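Home | Essays | Archive | About | Contact

The question of whether machines are ready for household work is usually put too broadly. It is more useful to ask about one chore at a time. In July I began keeping notes on a single one: clearing clothing from a bed and placing it in a container on the floor.

The chore is harder than it sounds. Cloth has no fixed shape. One garment hides part of another, and a hand that closes on a sleeve may bring the whole pile along with it. 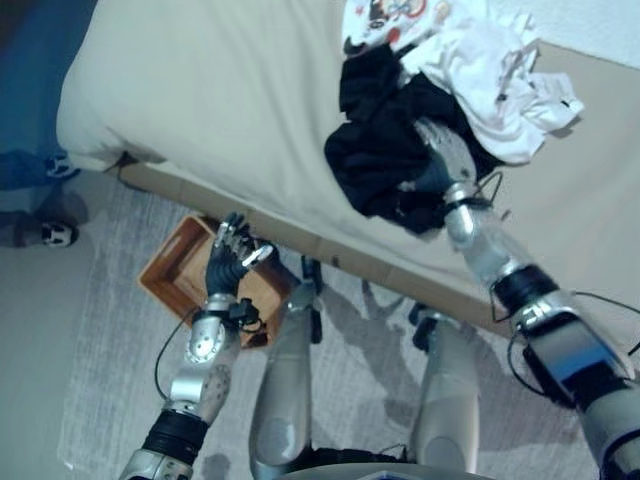

Marina Kontogiannis, my former colleague at Pappas, holds that two hands are essential for work of this kind. I now share her view. A single arm can lift a shirt, but separating it from its neighbor generally calls for a second point of contact.

My own standard is strict. A machine that completes a chore 99 times and then needs a person to step in remains a machine under supervision. It may still be worth having. For the present, I would not advise any household in Greldale to give up its regular laundry routine. I intend to review the matter again in 2 years.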